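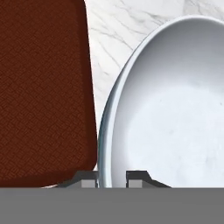

Rendering: textured brown surface beside a white marble countertop.

How to Submit a Comment on the Sotcombe Rebuilding Plan

Residents of Sotcombe and Drotska may comment on the draft flood recovery plan until the end of May.

1. Obtain Form 105 from the town office or the public library.
2. Write the number of the section you are commenting on at the top. Housing proposals are in Section 3.
3. State your comment and attach up to 2 pages of supporting material.
4. Sign the form and return it to Room 313 by 4 p.m. — forms left at the front desk will be forwarded the next morning.

Keep a copy for your records.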